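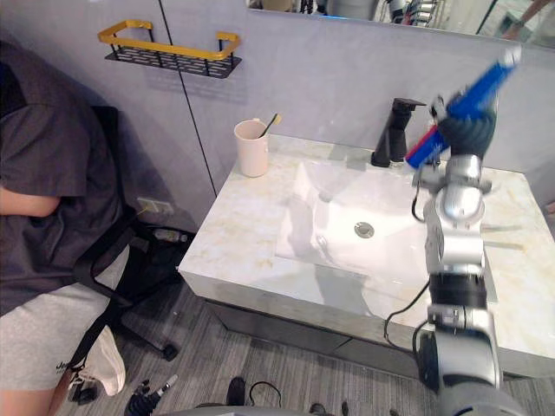 Count the resets, not the hours

Most groups that gather examples for a learning system report one number: hours recorded. I think it is the wrong number, and a sink shows why.

At a sink, the arm works close to the faucet over a glossy basin that throws light back at the camera. A mirror adds a second, blurry copy of the room. A model trained on a long run of takes with the cup in one corner will learn that corner. More hours of the same layout will not fix it.

Our Musano set holds 2819 takes at vanity counters. After Quentin Arnaud merged takes that shared a starting layout, 707 distinct starts remained. The second figure predicted our test results better than the first.

Žydrūnas Stankevičius objects that resets are slow and operators lose their rhythm. He is right about the cost. We now change the layout every 30 takes, and daily output has dropped. I would go further and change it every ten.

I would also keep the failed grasps, labeled as such. The Bala set removed them, and a policy trained on it has no example of a recovery to copy.

Report starts first, then takes. Hours can go in the appendix.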